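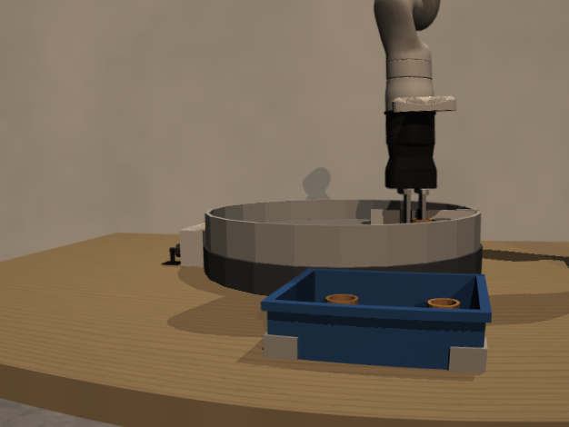
Sirkside round-bin task in simulation: the gripper at the round bin, two orange cups in the blue bin.

Sirkside round-bin transfer, fault subset
Data card and README
Maintained by: Senan Tully
Last revised: 29/11/2024

Please read the known fault section before training on any of this.

Summary

The subset holds 301 simulated episodes in which the arm moves parts between a round bin and a blue rectangular bin on a wooden tabletop. They were split out of the main Sirkside release after a fault was found in how contact with the bin wall was handled. The main release has 2000 episodes and does not include these.

Everything was generated in the Larnodov simulator. There is no real-robot data.

Contents

episodes/ one folder per episode, with joint states, gripper commands and rendered views
contacts/ contact pairs and forces for each physics step
labels.csv episode number, fault class, step at which the fault was first flagged
replay/ scripts to re-run an episode from its stored seed

Known fault

The wall of the round bin is drawn as a ring of flat panels. The collision shape was meant to use the same panels, but the exporter rounded the corner positions and left narrow gaps between neighbouring panels. A fingertip pressed against a gap could pass partly into the wall. The solver then pushed it out again in a single step, with a force well beyond anything the gripper could produce.

The force limit did not catch this. It read a filtered value averaged over 9 physics steps, and a spike lasting one step was smoothed to below the threshold. The safety stop therefore stayed off and the episode carried on as normal, in many cases to a success label.

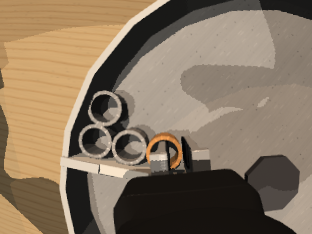
Small parts near the wall are the ones most affected. When the gripper goes in low beside them, a fingertip has little room before it meets a panel, and a spike at that point can throw a part the fingers never closed on. Grey and orange parts are affected alike. Mass was not a useful predictor.

Fault classes in labels.csv

W1 fingertip inside wall, no part disturbed
W2 fingertip inside wall, part thrown or tipped
W3 as W2, and the episode was still marked a success (73 episodes)

Labels were assigned by script from the contact logs, and the W3 set was then checked by hand. W1 and W2 have not been checked by hand. Expect some confusion between them where a part was already moving.

Fix

From the January build onwards the collision shape is written at full precision and the panels overlap slightly. The force limit now reads the raw value as well as the filtered one, and either can trigger the stop. Replaying the W3 seeds on the new build gave no wall entry. The blue bin uses plain box walls and needed no change.

Use

Suitable for testing fault detectors and stop logic. Not suitable for training grasp policies. A policy trained on W3 episodes in the Kolutance baseline learned to drag its fingertips along the wall.

Do not take force values from contacts/ as a guide to real hardware.

Open issues

The replay scripts fail if the episode folder path contains a space.
Shadows in the rendered views come from one fixed light set-up and were not varied.
The Ngubane viewer shows the flagged step one step late. The value in labels.csv is correct.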